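Shared workshop puts a robot hand to work on electrical boxes

Saturday, August 4, 2018

The Watano shared workshop has a new project on the go, and it's a fiddly one. Members Anqi Kang and Bheki Pretorius are building a robot arm that they want to put together a small household distribution box. Box, rail, breaker, lid. Wall plates later, maybe.

Work started in the spring on the pair's own money, plus a $285 share from the Watano tool fund. Most of that went on cable and a second motor driver after the first one died. The hand was the expensive part, bought used from a parts dealer, Duvier, and they won't say what it cost.

"Less than a car," Kang said. "More than my car."

The job sounds easy until you try it with gloves on. A breaker has to be picked up, turned the right way round, brought over the rail, hooked at one edge and then pushed until it clicks. People do it by feel. The arm has to be told.

Pretorius, an electrician for most of his working life, wrote out the steps on paper first. Kang turned them into moves. They disagreed on the order for two weeks, mainly over whether the lid should be off to one side or out of reach altogether. Off to one side won. 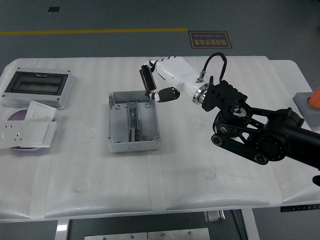 The first full run at the job was in June and went badly. Arm came in too low, caught the wall of the box and shoved it clean off the mat. New approach height since then, and a slower last inch. Kang also rewrote the part of the program that closes the fingers, which used to squeeze until something complained.

Since the rewrite the pair have logged 70 tries at seating a part on the rail. Of those 63 went in without anybody touching it, by their own count. The misses were mostly the same miss, they say, the part going in crooked and the hand not noticing.

"It doesn't know it's crooked, it just keeps pushing," said Pretorius. "Same as an apprentice on a Friday."

Nothing on the table is connected to power when the arm is running and it wont be. The workshop's rule for moving machinery is that someone stands by the stop button the whole time, and that goes for this one as well. Visitors are asked to stay behind the yellow line on the floor.

Other members have mostly been patient. The table takes up space that was used for bike repair over the winter, and there was some grumbling at the July meeting. Bike repair is now by the loading door. A request for more shelving there was put off.

Kang said the software will be posted free once it's cleaned up. She calls it Shezi. It handles the order of the moves and lets you back up a step when one fails instead of going all the way home and starting over, which was eating most of an evening. The control side runs on a secondhand desktop. It crashes if you plug in a printer, reason unknown.

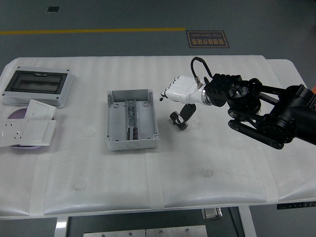

The hand over the work table at Watano, with a junction box and its rail at center.

Next up is the lid. Pretorius thinks it will be harder than the rail, as the thing has to land square on all its corners before any screw goes near it. After that the wall plates, which are slippery and like to slide over one another. They have tried picking one plate off another a few times with no luck worth reporting.

A second hand has been talked about. Livell, the hardware store on the corner, has offered to give boxes and plates with damaged packaging so the two can stop buying them new. Pretorius has been taking home the scratched ones for practice pieces, he teaches a beginner wiring class at the workshop in the evenings and goes thru a lot of them.

Would it ever be quicker than a person? Not soon, both said. Pretorius can fit out a box like this in a few minutes and the arm takes most of a coffee break for one part. Kang says speed isn't what they're after this year. She wants it to do the same box twice in a row without her standing up.

A public demo is planned for the September open house, time to be confirmed. Kids welcome, closed shoes required. Anyone who wants to help before then, esp. people who know motor tuning, can leave a name at the front desk.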